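Home-built arm: picks single blocks reliably, fails when blocks are touching

Posted in Workshop Builds > Arms and Grippers
Asked by Eskil Vik, 11 Jun 2021

I have been building a small arm in a shared workshop since January. It sorts toy shape blocks by colour on a wooden board. The blocks are a mixed lot of stars, cylinders, cubes and triangular prisms. The camera is fixed on a bracket above the far side and looks down at an angle. Segmentation is plain HSV thresholding followed by contour detection. The controller is a Butura board and the arm firmware is the stock Cleltdale release, unmodified apart from the joint limits.

With the blocks spread out, it works. I logged 235 picks with nothing within a finger's width of the target and had 3 failures, all of them on stars that rotated as the fingers closed.

With the blocks grouped it is much worse. Two separate faults:

1. Touching blocks of the same colour come back as one contour. The centroid then falls on the join, and the fingers come down on top of both blocks.

2. Where the colours differ, the contour is usually correct but the grasp angle is chosen without regard to the neighbours. One finger lands on the next block along and the arm stalls on the current limit.

The layout I am testing with has reds and yellows in one group at the far right of the board and blues and greens in a second group nearer the middle.
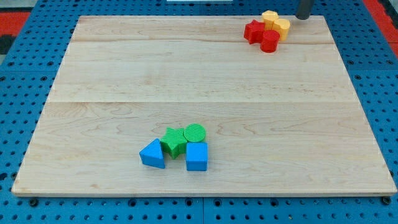 Test layout, red and yellow group at the far corner, blue and green group at the front.

The far group is the worse of the two. The two yellow cylinders merge every time, and the red star and red cylinder merge unless I raise the threshold so far that I lose part of the star. In the near group the green star and green cylinder also merge. The cube is normally picked without trouble, provided the angle happens to suit.

The board is clamped and its position has been measured against the arm base. Calibration error is under a millimetre at the front and slightly more at the back. I would prefer not to train a network for this. Is there a conventional method that copes, or should I change the hardware?

Posted by Clultine

You have two problems and they should be fixed separately.

For the merged contours, use a distance transform on each colour mask and then watershed from the peaks. Cylinders separate well this way. Stars do not, at least to begin with, as the points produce small peaks of their own and you get one star split into several regions. Blur the distance map before finding the peaks, and discard any peak below half the height of the tallest. Set that fraction by trial. It depends on your block sizes and your camera height.

Correct for perspective before any of this. With an angled camera you see the side of each cylinder as well as its top, so the blob is longer than the footprint and the centroid moves towards the camera. The homography from your board corners is only valid at board height. Work out a second one for the plane of the block tops and use the top faces only. That may account for some of the extra error you see at the back.

For the grasp angle, generate candidates instead of taking the minor axis of the contour:

Step through the angles in increments of 30 degrees.
At each angle, draw both finger footprints as rectangles at the open width, plus a margin.
Test the rectangles against the mask of everything that is not board.
Reject any angle where either rectangle overlaps a block.
Of those left, take the one with the most clearance.

If no angle passes for a given block, go to the next block. In most groups there is at least one on the outside that can be taken, and removing it frees the others. Take a new image after every pick. Do not work from a list made at the start, as the remaining blocks will have moved slightly.

If no block has a valid angle, do a push. Close the fingers, lower to just above the board, and move sideways through the edge of the group for a short distance. Then take another image and start again. I run this on a similar set. Out of 616 picks from grouped starts, a push was needed for 30 of them.

Posted by Sobczak

Thinner fingers. I had the same stall and changed to steel strip with a bit of rubber on the inside face. Didn't touch the software.

Also check your lighting, glossy blocks give white patches on top and the threshold drops them.

Posted by Eskil Vik

Thanks both. The second homography made an immediate difference. The offset at the back of the board is now the same as at the front, so the error was block height and not the arm.

Watershed separates the yellow cylinders. The red star and cylinder still merge in some positions, when the cylinder hides part of the star from the camera. I will try moving the camera bracket nearer to vertical before changing any more code.

The angle check is in and rejects the bad grasps. I had to reduce the margin, as my fingers are wide and at the original figure almost nothing in the far group passed. Steel strip is on order. The push routine is not written yet. I need to sort out the minimum height first, as the wrist sags slightly at full reach and I do not want to score the board.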